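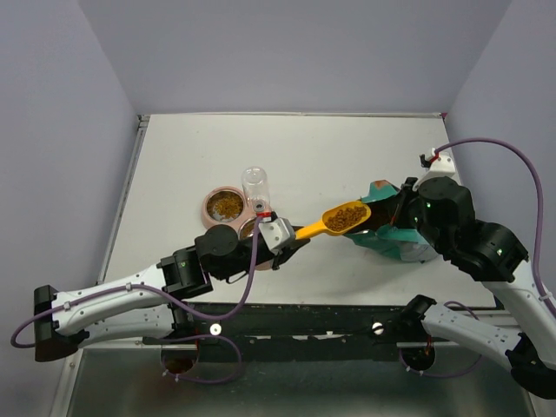 fagerlund_ctrl
Original poster
3 July 2020

Posting the wrist camera ablation for the two-arm scooping policy, as requested in the calibration thread. Behavior cloning, joint position targets on both arms, action chunks of 8 steps, same encoder for every view. The task is bag to bowl: one gripper holds the scoop by the handle, the other holds the open bag with its mouth toward the scoop, then the kibble goes into the double feeder. The fixed-view-only policy fails mostly at bag entry. The fixed view gives it the bag opening as a dark patch with very little depth information, and the left wrist covers part of the feeder for much of the approach.

Setup:
Training set A: 2000 demonstrations, fixed view only
Training set B: the same 2000 demonstrations, fixed view plus both wrist views
Training set C: 4000 demonstrations, fixed view only

B beats C on bag entry and on pour placement. C beats B on nothing except training time per epoch. I would not have predicted that doubling the data would buy so little. The C curve is flat after 3000 demonstrations.

gesia_user
Reply to fagerlund_ctrl

Was the image resolution matched? If B gets three images at the same resolution as the single image in A and C, you are comparing input bandwidth as well as viewpoint. Downsample the wrist views, or give C a high-resolution crop of the bag mouth, and run it again. I suspect a good part of the gap closes.

fagerlund_ctrl
Reply to gesia_user

Per-image resolution matched, total pixels not matched. I ran a crop variant in April on the old Clultholm mounts. Entry got better and the pour did not change. I don't trust those numbers fully. The mounts had play in them and the extrinsics drifted between sessions.

bilteo_dev
Reply to fagerlund_ctrl

Which wrist view carries the result? We run a similar cell at Bilteo and the camera on the holding arm did nearly all the work for us. Dropping the one on the tool arm cost almost nothing.

fagerlund_ctrl
Reply to bilteo_dev

Same direction here, smaller effect. The holding-side camera matters most in the pour phase, which surprised me. I had assumed it would mainly help with keeping the bag mouth open.

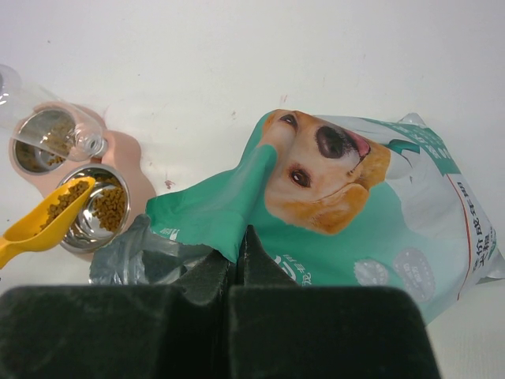
My reading is that the policy needs the scoop tip and the near bowl rim in one view at the moment of release. From the fixed camera those two are close together in the image over a wide range of scoop heights, so the pour starts early and pellets land on the tray. With the wrist view added, the start of the tilt is much less scattered from run to run. I have not separated this from the effect of simply having a second viewpoint. A static side camera at table height would be the right control.

gesia_user
Reply to fagerlund_ctrl

That control is the whole question. Without it the claim should be "a second viewpoint helps," and we have known that for years. A wrist camera also moves with the arm, so the policy can infer arm state from the image. Do you feed proprioception to all three?

fagerlund_ctrl
Reply to gesia_user

Yes, joint positions and gripper opening, all three policies. No velocities.

bilteo_dev
Reply to gesia_user

I disagree that it reduces to viewpoint count. We tried a static side camera. It was fine until the bag sagged toward it and blocked the bowl. With a deformable object there is no static position that stays clear for a whole episode.

gesia_user
Reply to bilteo_dev

There may be one on the far side of the bowl. One bad placement doesn't settle it. How many positions did you try?

bilteo_dev
Reply to gesia_user

Two. Fair point.

kv_tensor
Reply to fagerlund_ctrl

Different question. How do you score a pour? If it is binary (any kibble in the bowl), the pour numbers are close to meaningless. If you weigh the bowl, the fill level in the scoop is a confounder, and better bag entry gives you a fuller scoop.

fagerlund_ctrl
Reply to kv_tensor

Mass in bowl divided by mass removed from bag, so fill level is normalized out to first order. It is not fully independent. A heaped scoop spills more in transit than a level one. I can bin the episodes by mass removed and report within bins.

kv_tensor
Reply to fagerlund_ctrl

Please do. Post the bin edges too.

fagerlund_ctrl

Plan, in order: binned pour scores from the existing logs, then the static side camera with set A repeated, then matched total pixels. The side camera needs new demonstrations, so that one will take a while. If anyone has a placement to suggest on the bowl side, give it relative to the left base joint.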